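Drerdale Community House > Groups > Play Kitchen Group > Minutes

Home | Groups | Minutes | Room Bookings | Contact

Minutes of the Play Kitchen Group, June meeting
Oberholzer Room, Thursday, 3:00 p.m.
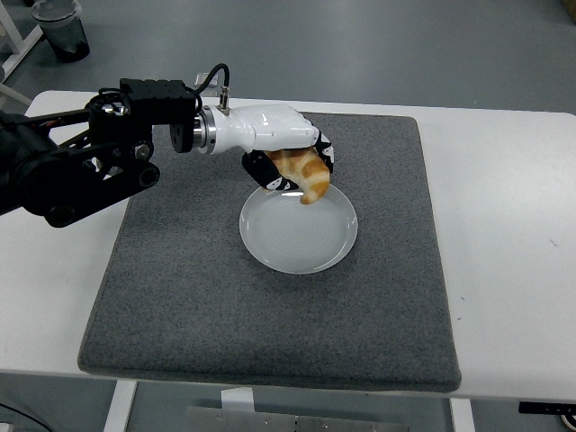 Toy croissant and white plate, with gray felt mat (item 2).

1. Minutes of the previous meeting
The minutes were approved with one correction: the room was opened in 1936, not 1963.

2. Table settings
The group reviewed the settings for the pretend bakery. It was agreed that each place will have one round white plate on a square gray felt mat. Members preferred gray to the patterned mats used last season, which are to be returned to the supply closet. The toy croissant was accepted for the bakery set. A request for a matching toy baguette was held over.

3. Purchases
A quote from Tremex for additional plates and mats was received. Spending of up to $300 was approved, with 2 opposed. Delivery is to be made to the side entrance before noon.

4. Storage
Play food will be kept in the lower cabinet and plates on the shelf above it. Mats are to be stored flat. The group asked that the cabinet key be returned to the front desk at the end of each session.

5. Other business
The Maltatus puzzle set remains on loan to the reading room. No return date has been received.

The meeting adjourned at 4:10 p.m.

Shares: 2 | Comments: 3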